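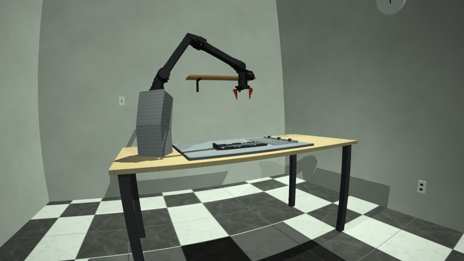
Ebony Mudgway reckons I should have given up on the sourdough in the second week and bought a loaf like everyone else. She left that under my last post, along with a question I didn't answer properly, so I'll do it now. She wanted to know why I keep a starter going at all when I only bake twice a month.

The short answer is that it costs me very little. I feed it once a week and it lives in the fridge door next to the mustard. On a baking week I take it out the night before, feed it twice and use most of it. The bit left in the jar goes back in the fridge. I threw away far too much flour in the first few months following a book that wanted a feed every morning and every evening.

The longer answer is that I like the bread. The bakery in Stovton shut, and the one in Fudthorpe does a good white tin but nothing with rye in it. The supermarket rye is sweet and goes gummy in the toaster.

My usual loaf is 600 grams of flour, a quarter of it rye and the rest strong white, with 426 grams of water. That odd number comes from a day when I overshot while pouring and the dough turned out better than the round figure I'd been using. I wrote it on the inside of the cupboard door and have stuck to it. Salt is two level teaspoons. I know I should weigh that as well.

Mix it, leave it half an hour, then fold it every half hour or so until you get bored. I do four folds. After that it sits on the worktop until it looks puffy and wobbles when you knock the bowl. In May that takes most of an afternoon in my kitchen, and in winter it can go on until bedtime. Then I shape it, put it in a floured bowl and leave it in the fridge overnight.

Baking is in a lidded pot, heated up in the oven first. Lid on for 25 minutes, lid off for 20. My oven runs cool at the front, so I turn the pot round when the lid comes off. I burnt my wrist doing this in February and now wear the long gloves, which look silly and work well.

Things that have gone wrong lately: I forgot the salt, and the loaf tasted of cardboard. I used wholemeal rye by mistake, and it spread out flat, though it was fine with soup. I also tried rice flour in the bowl as Keegan Hollis suggested, and he was right, it doesn't stick. I'd been scraping dough out of a cloth for a year.

Ebony also asked whether the grey liquid on top of a neglected starter means it has died. Mine has had it plenty of times. I pour it off, feed what's left and wait a day. Pink or orange streaks are different, and I would bin the whole lot and wash the jar.

If anyone near Jevton wants some starter, bring a clean jar with a lid that doesn't screw down tight. I've got enough to spare most weekends. Next time I'm going to try seeds in the dough, probably sunflower, and I need to find out whether they have to be soaked first.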